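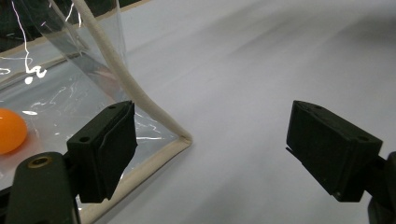
사진: Remedios Garrido

로카리츠 음식물 퇴비화 시범사업 중간보고
수신: 마테오스 기금 지원사업 담당
작성: Drahomíra Skála (사업 총괄)
보고 범위: 착수 시점부터 2월 말까지

1. 먼저 말씀드릴 것

지난번 보고서에 저희는 "사업이 순조롭게 진행 중"이라고 썼습니다. 이번에는 그 표현을 쓰지 않겠습니다. 수거는 계획대로 돌아가고 있고 퇴비도 나오고 있습니다. 다만 이 사업이 신청서에 적은 목표, 즉 가정에서 버리는 음식물의 양 자체를 줄이는 데 기여하고 있는지는 지금 가진 자료로 답할 수 없습니다. 착수 전에 가구별 배출량을 재지 않은 탓입니다. 신청서 초안에는 사전 측정이 들어 있었는데 예산 조정 과정에서 빠졌고, 당시 저도 동의했습니다. 지금 생각하면 수거통 색상이나 안내 책자 디자인에 쓴 돈을 그쪽으로 돌렸어야 합니다.

2. 참여 현황

대상은 로카리츠 강변 쪽 주택가의 700가구입니다. 배포한 수거통은 832개인데, 이 숫자를 참여 규모로 읽으시면 안 됩니다. 분실과 파손으로 다시 나간 것, 다세대 건물 공동 현관에 놓은 것, 대상 구역 밖 주민이 요청해서 내준 것이 모두 들어 있습니다. 지역 소식지에 "수거통 832개, 목표 초과 달성"이라는 기사가 실렸습니다. 저희가 보낸 보도자료를 거의 그대로 옮긴 것이니 기자를 탓할 일은 아닙니다. 다음 자료부터는 배포 수와 실제 배출 가구를 나누어 적겠습니다.

실제로 통을 꾸준히 내놓는 가구가 얼마나 되는지는 아직 모릅니다. 수거 기사들의 말을 들어 보면 구역마다 차이가 큽니다. 단독주택이 모인 윗길은 통이 거의 차서 나오고, 역 근처 임대 건물은 몇 주째 같은 통이 같은 자리에 서 있다고 합니다. 기사들에게 빈 통을 따로 표시해 달라고 부탁했지만 수거 시간이 빠듯해서 기록지가 비어 오는 날이 많습니다. 수당 없이 일을 하나 더 얹은 셈이라 강하게 요구하기도 어렵습니다.

3. 퇴비 생산

같은 기간에 숙성을 마치고 체로 거른 퇴비는 1497킬로그램입니다. 트리르데일 공동 텃밭과 시청 조경팀이 나누어 가져갔습니다. 텃밭 쪽 반응은 좋은 편이지만, 무료로 나눠 준 물건에 대한 반응이라는 점은 감안해야 합니다. 조경팀은 첫 물량을 받은 뒤 추가 요청을 하지 않았습니다. 이유를 물었더니 덜 부서진 달걀 껍데기와 비닐 조각이 눈에 띄어 시청 앞 화단에는 쓰기 곤란하다고 했습니다. 그 지적은 맞습니다. 체의 눈을 더 촘촘한 것으로 바꾸었고, 다음 물량부터 적용합니다.

비닐 문제는 체만으로 해결되지 않을 것 같습니다. "생분해"라고 적힌 봉투가 들어오는데, 우리 숙성장의 온도와 기간으로는 분해되지 않고 찢어지기만 합니다. 안내 책자에는 생분해 봉투를 써도 된다고 되어 있습니다. 책자를 고쳐 다시 찍을지, 남은 책자에 정정 쪽지를 끼울지 정해야 하는데 저는 쪽지 쪽입니다. 책자를 끝까지 읽는 주민이 많지 않다고 보기 때문입니다.

겨울 동안 숙성 속도가 눈에 띄게 떨어졌습니다. 덮개를 한 겹 더 씌우고 톱밥 비율을 조정했는데, 나아진 것이 그 조치 덕인지 날이 풀려서인지는 구분되지 않습니다. 두 가지를 같은 주에 바꾸었으니 앞으로도 구분할 방법이 없습니다. 현장에서는 덮개 덕이라고 믿는 분위기입니다.

4. 주민 설문

설문에는 92가구가 답했습니다. 응답자 대부분이 만족한다고 했고, 이웃에게 권하겠다는 답도 많았습니다. 저는 이 결과를 보고서 앞머리에 올리지 않기로 했습니다. 설문지를 수거통 뚜껑에 붙여 돌렸으니 통을 열지 않는 집은 설문지를 볼 일이 없었습니다. 이미 열심히 하는 사람들에게 열심히 하느냐고 물은 것과 비슷합니다.

쓸모 있었던 것은 자유 기재란입니다. 냄새에 대한 불만은 예상보다 적었고, 수거 시각에 대한 불만이 많았습니다. 오전 6시에 통을 거두니 전날 밤에 내놓아야 하고, 그러면 고양이나 까치가 뚜껑을 건드린다는 것입니다. 한 주민은 뚜껑 위에 벽돌을 올려 두었더니 기사가 벽돌을 길가에 내려놓고 갔고, 그 뒤로 벽돌이 없어졌다고 적었습니다. 벽돌값을 물어 달라는 요청은 없었지만 답장은 보냈습니다.

Remedios Garrido가 설문에 답하지 않은 집 몇 곳을 직접 찾아갔습니다. 문을 열어 준 집에서 가장 자주 들은 말은 부엌이 좁다는 것이었습니다. 환경 의식이 부족하다는 식의 설명은 회의 때 여러 번 나왔지만, 방문 기록에는 그것을 뒷받침할 만한 대목이 별로 없습니다. 작은 통을 따로 만들면 되는지, 현관 앞 공동 통을 늘려야 하는지는 좀 더 들어 보고 정하려 합니다.

5. 그리루소프 수거 관리 프로그램

지난 분기에 도입한 그리루소프의 일정 관리 프로그램에 대해서도 적습니다. 제안서에는 수거 동선을 줄여 연료비가 크게 내려간다고 되어 있었습니다. 연료비 청구서는 도입 전과 별 차이가 없습니다. 업체는 자료가 더 쌓이면 달라진다고 설명했고, 얼마나 더 쌓여야 하느냐는 질문에는 답을 받지 못했습니다. 우리 구역은 골목이 좁고 일방통행이 많아 기사들이 이미 외우고 있는 길보다 나은 길이 있을지부터 의심스럽습니다.

화면이 보기 좋다는 점은 인정합니다. 시의회에서 온 분들도 지도에 점이 움직이는 것을 좋아했습니다. 그러나 저는 다음 갱신 시점에 계약을 연장하지 말자는 의견입니다. 수거 책임자는 결근자가 생겼을 때 일정을 다시 짜기 편하다며 유지를 원합니다. 그 편의가 월 사용료만큼의 가치인지 두 달 더 지켜본 뒤 함께 결정하겠습니다.

6. 예산

인건비와 숙성장 임차료는 계획 안에 있습니다. 수거통 추가 구매 때문에 물품비가 초과되었고, 교육비 항목에서 남은 금액으로 메웠습니다. 교육비가 남은 것은 절약해서가 아니라 가을에 잡아 둔 학교 방문 행사를 못 열어서입니다. 학교 쪽 일정이 두 번 바뀌었고, 세 번째 날짜는 저희가 맞추지 못했습니다. 항목 간 전용 내역은 별지로 첨부합니다.

7. 다음 기간에 할 일

트리르데일로 구역을 넓히자는 의견이 시에서 들어와 있습니다. 저는 반대하며, 적어도 지금 구역에서 한 철 동안 가구별 무게를 재 본 다음에 논의했으면 합니다. 표본으로 몇 개 골목만 골라도 됩니다. 휴대용 저울은 있고, 필요한 것은 새벽에 기사와 함께 다닐 사람 한 명의 인건비입니다. 물품비에서 다음 수거통 주문을 미루면 충당할 수 있을 것으로 봅니다. 이 변경은 기금의 승인이 필요한 사항이므로 회신을 부탁드립니다.

봉투 안내 정정, 체 교체 뒤의 품질 확인, 조경팀과의 재협의는 승인과 관계없이 진행합니다. 조경팀에는 화단용이 아니라 나무 밑동 덮기용으로 먼저 써 달라고 제안해 두었고 아직 답은 없습니다.

수거 시각을 늦추는 안은 시 도로과와 이야기 중입니다. 오전 7시 이후에는 역 앞길에 수거차를 세울 수 없다는 규정이 있어서 윗길만 늦추는 방식이 될 가능성이 높습니다. 그렇게 되면 기사들의 근무표도 바뀌어야 하고, 이 부분은 아직 기사들과 상의하지 않았습니다.

별지: 항목 간 예산 전용 내역, 설문 자유 기재란 전문, 숙성장 온도 기록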